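Open Day at the Flitport Hall: Frequently Asked Questions

These answers cover the November open day at Flitport, where Cekus shows its robot cell and the simulation used to prepare it. Please read the section on access before travelling.

GENERAL

What is being demonstrated?

Two things, side by side. The first is a real arm with a two-finger gripper, working at a fixed bench behind a guard. The second is the same kind of work in simulation, shown on a large screen next to the bench. Visitors see both during one session.

How long is a session?

37 minutes, including questions. Sessions start on the hour and the door is closed once the safety talk has begun. If you miss the start you will be moved to the next session with a free place.

How many sessions are there?

There are 4 on the day. All follow the same order, so there is no advantage in attending more than one.

Do I need to book?

Yes. Places are free but must be reserved by noon on the Monday before the open day. Bookings are taken through the visitor page only. Reception at Flitport can't add names to a list by telephone.

Is any technical knowledge needed?

No. The spoken part is kept to everyday terms. A printed sheet with joint ranges, loop timings and controller settings is available at the desk for those who want it.

THE SIMULATION

Why show a simulation when there is a real arm in the room?

Most of the preparation is done in simulation, and a demonstration limited to the real arm would leave that part out. A motion is tried in software first, checked for collisions and joint limits, and passed to the bench afterwards. The screen shows the stage that visitors to a robot cell don't normally get to see.

What view is shown on the screen?

By default, a wide-angle view looking past the gripper towards the object in front of it. The operator can change to an outside view of the whole cell on request. The outside view is easier to read at first. The gripper view is the one used for close work, and the session returns to it for the final approach.

Why is the view round and bent?

The simulated camera has a very wide lens, and the software reproduces the distortion such a lens gives. Straight edges bow outwards, more so away from the centre, and the corners of the screen stay black. The image could be flattened, but a flattened image loses coverage at the sides, so it is left as it is.

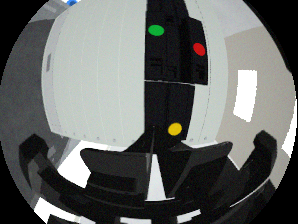
The distortion has one practical effect that visitors often ask about. Distances near the rim are hard to judge by eye. The operator therefore reads clearance from the figures in the side window and uses the picture only as a general check. The side window is projected on the adjoining wall during the approach.

Which software is used?

The scene runs in Tultar, an in-house tool. It is not sold or offered for download. Questions on file formats can be put to the staff at the desk after the session.

How closely does the simulation match the bench?

Geometry matches well. Contact does not match as well, in particular when a finger slides along a surface before it grips. For this reason every motion is repeated on the bench at reduced speed before it is used at full speed. Lighting in the simulation is plain and is not meant to copy the hall.

THE BENCH

How fast does the arm move?

During public sessions the tool speed is limited to 100 millimetres per second. The limit is set in the controller and is not changed on request.

What happens if the arm stops part of the way through?

The operator clears the fault and restarts from the last safe position. If that takes more than a few minutes, the session carries on with the simulation and the bench part is dropped. There is no repeat for that group.

Can visitors drive the robot?

Not the real arm. At the end of each session, visitors may try the simulated one from a hand controller at the second desk. Ulloa supplies the controllers for the day. Turns are short, and younger visitors go first.

How close can I stand?

Behind the yellow floor line. The guard has a switch on its door and the arm stops if the door is opened, but please don't lean on it - the switch is sensitive and a false stop costs the whole group time.

ACCESS AND PRACTICAL MATTERS

Where do I go in?

Use the north entrance. The goods entrance is closed to visitors. The car park is about 300 metres from the door, on level ground, with marked bays for badge holders next to the building.

Is the hall suitable for wheelchair users?

Yes. The route is step-free and space is kept at the front of the floor line. Please mention this when booking.

Is it noisy?

The arm is quiet. The compressor is not, and it cuts in without warning. Ear defenders are kept at the desk in adult and child sizes.

Can I take photographs?

Yes, without flash. Flash upsets the bench camera and may stop the arm. Tripods are not allowed in the hall.

Will a recording be made available?

The screen output is recorded and will be placed on the visitor page after the open day. The bench part is not recorded.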